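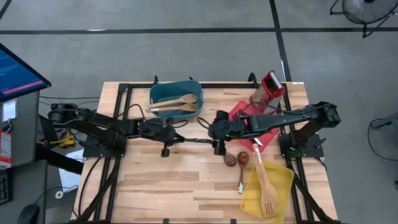
Written by the Trerley kitchen diary keeper
Tuesday, 9.40 pm

Today I made the lentil loaf again, the second time this month. August is cold here and I wanted the oven on anyway.

The first one fell apart when I cut it. It tasted good, but we had to eat it with a spoon, like porridge. So this time I changed 2 things. I cooked the lentils in less water, and I let the flax seeds sit in the cup until they became thick. My old recipe says five minutes for this. I gave them much longer, while I was grating the carrots and looking for the thyme.

I used 300 grams of brown lentils from the Wandik shop, the ones in the paper bag. They keep their shape better than the red ones. Then onion, carrot, oats, walnuts, a big spoon of tomato paste and some soy sauce. I forgot the celery on the bench and found it only when the loaf was already in the oven. It will go in a soup tomorrow.

At the Sundqvist bakery they had no rye bread left, so I bought the white one with seeds. It was dearer than I remember. I do not like to pay so much for bread, but I was tired and it was raining.

The loaf stayed in the tin for almost 2 hours after baking. This was difficult for me, I am not a patient person when there is a smell of onion in the house. But it came out in one piece, and the slices stood up on the plate. The colour was dark brown at the corners, a bit dry there — next time I will put foil on top.

For the gravy I used mushrooms and the water from the lentils. Too much pepper. I drank two glasses of water with my dinner.

There is half a loaf left in the fridge. I want to try it cold in a sandwich with mustard and pickled cucumber, if I still have the cucumber.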